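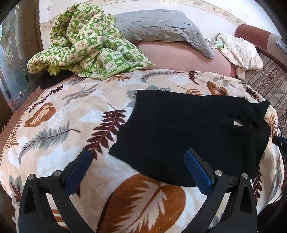
Bråten prepares family records: written accounts of parents and grandparents, compiled from interviews, letters and household objects, and delivered to the family as a bound book with a matching digital copy. The work starts in the home, with whatever the family chooses to bring out. It does not have to be valuable or old. A black garment laid on patterned bedding is enough to begin an entry, and both the garment and the bedding can be listed if someone in the family has something to say about them. Each entry gets a number, a short physical description and a statement from a named relative.

What we do

A standard record covers one couple or one single parent and up to two generations of their descendants. It contains a timeline, a family tree, transcribed interviews and an object list. Interviews are held in person or by phone. Each speaker receives the transcript and has 21 days to correct it. Corrections are entered as the speaker wrote them, and the earlier wording is removed from the printed version.

We do not write poems, speeches or greeting card text. Families who want a dedication supply it themselves, and we set it on the first page without editing.

How records are built

All material is entered in Flulden, our in-house indexing system. Flulden links every sentence in the book to its source: a recording, a document or an object entry. Where two relatives give different dates for the same event, both dates are printed and both sources are cited. We do not choose between them.

Wemow is the reader's version. It opens in a web browser and follows the same page numbers as the book, so relatives in different places can refer to the same passage. Access is set by the family contact named in the agreement.

Formats and limits

The largest binding we offer holds 366 pages. Longer records are split into two volumes with a shared index. Original letters and photographs are scanned and returned. Textiles are photographed in the home and stay there.

People

Sandamali Uddin is responsible for interviews and transcripts. Zoltán Tóth maintains Flulden and Wemow and prepares files for the printer.

Ordering

New records are scheduled in the order that signed agreements arrive. The office is closed for the first 3 weeks of July. Work on open records resumes after that in the same order.

Page last revised 3/31/24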